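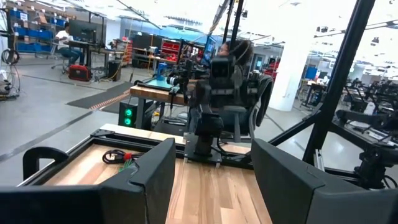 Amber Vermeulen wrote in the shared log this morning that slow demonstrations are worse than clumsy ones, and that if I pause over a cable to think, the policy will learn to pause over a cable. I had asked for comments on the Ilix recordings and that was the comment.

December 18, 2024. Cable tidying again. The instruction in the task sheet is unchanged: pick up each bundle, put it in the clear container, return both arms to rest. Left arm takes teal, right arm takes green, and the dark one goes to whichever arm is free. That last clause is a bad one. In April's draft it was fixed to the left arm and I should have left it alone. When I drive the arms I choose without noticing, and afterwards I can't say what the choice depended on. If I can't say it, I doubt the model will find it in this much data.

Recorded 23 episodes, kept 18. Two were thrown out for gaps in the joint stream, two I aborted myself. The remaining one is marked "undecided" and I will look at it again when I am less tired. The bundle went in, but I regrasped it in mid-air, and I don't know if I want that copied.

Tried to do as Amber says and plan the whole move before starting the recording. It helps with the approach. It does not help with the closing of the fingers, where I still slow down, because on the handles I feel nothing when the gripper meets the cable and have to judge by eye. Closing early pushes the bundle along the wood. Closing late costs time but loses nothing, so my hands have settled on late. Plotted gripper opening against time for the kept episodes and the flat stretch before each close is plain to see, longer on the right than on the left. I am right-handed and had expected the opposite.
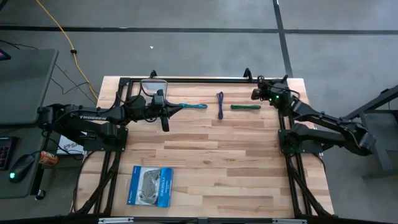 Left gripper at the end of the teal bundle, right gripper just off the green.

The upright bundle in the middle is the awkward one. Gripped at the pinched section it should come up in one piece. Gripped by the loop it swings, and then the release over the container becomes a matter of timing, which I would like to keep out of the demonstrations altogether. Have written "pinch, never loop" into the task sheet. Maarten Bosman objected that a policy shown only the good grasp has no idea what to do after a bad one. He wants a separate set that begins from the bad grasp and recovers. I agree with him, but in a separate folder with its own label, and after the plain set is finished.

Shao, the conversion script, still writes the wrist camera timestamps in the wrong unit. Corrected by hand again. Ovemero have promised a fix and I have stopped asking when.

For the next session: change the start positions of the bundles between episodes by more than I have been doing. I put them back in a row out of habit, teal left, green right, and the model could pass every test by learning the row. Swap colours first, then angles. Assign the dark one to the left arm again. Ask Amber to drive one block so that there is a second pair of hands in the data.

Handles recalibrated before I left, offsets saved under today's folder.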